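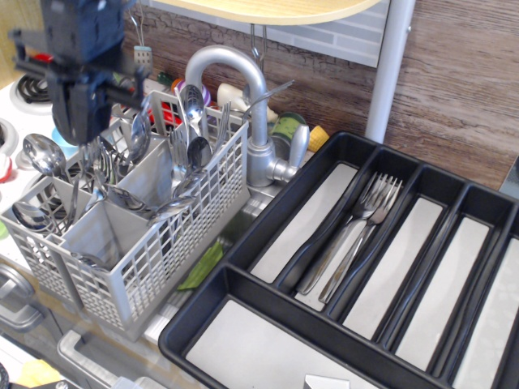 Fig. 1. Basket left of the faucet, tray right. Two forks in the second slot.

November 2023, cutlery sorting, toy kitchen counter. Entry by U. Pawłowska.

Layout same as April: gray basket beside the sink, black tray set at an angle. Forks go in the second long slot from the left, tines to the back, nested. Spoon slot still to be agreed with Ratih; she wants the one next to the forks, I would leave a gap.

The basket is overfilled. Spoons and forks share pockets and the spoon bowls face every which way, so a fork handle is hard to get at without shifting its neighbors.
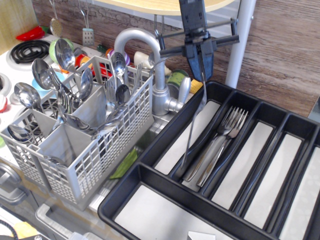
Longer pieces should come out first. They lean across the pockets and hold the short ones down. Tray liners are pale and steel shows up well against them, so no change there. Tray footprint drifts if bumped; mark the corners with tape, 3 mm margin.

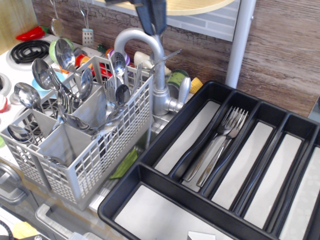

Fig. 2. Basket pockets, mixed spoons and forks.

To do: order a second basket (Lenura or Ulter, whichever has gray). Ratih to write up the slot order.

Last updated: R. Saragih, slot order pending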